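Progress report to the Evden Fund
Charity art auction in aid of the Nistomham donkey and pony shelter
Thursday, April 26, 2018
Prepared by Yamuna Shenoy, project manager

1. Summary
The grant covers the cost of staging one online auction and one closing sale in November. Work is on schedule. Of the 100 lots planned, 83 have been promised in writing by artists and galleries. The remainder are under discussion.
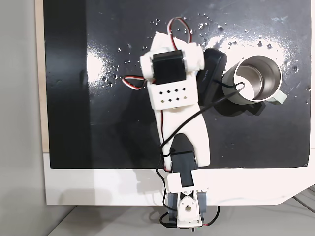 2. Lots and consignment
Each artist signs a one-page form stating title, medium, size and reserve. Lots without a signed form are not entered in the catalogue. Cernitz will store all works from receipt until collection and will insure them at reserve value. Framed works must arrive with hanging wire fitted.

Two sculptures exceed the weight limit for the shelves and will be kept at floor level.
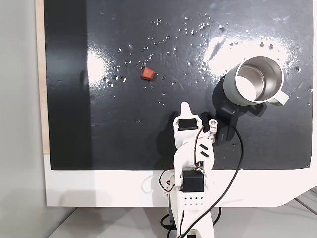
Condition reports are written on arrival and again before dispatch. The form has been shortened to a single side after comments from the store.

3. Bidding platform
Thongdee was chosen from three suppliers. Its fee is 20 per cent lower than the next quote and includes card handling. Bidder registration has been tested on phones and desktop computers. One fault remains: outbid notices are sent twice when a reserve is met.
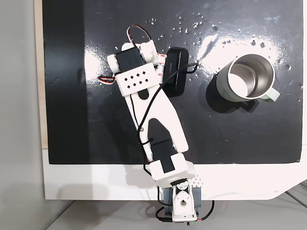

The supplier has agreed to correct this before the catalogue is loaded.

4. Spending
Spent to date: £3,255, on storage deposit, platform set-up and printing. No change to the budget is requested.

5. Next period
Close the lot list, photograph the works and confirm the auctioneer.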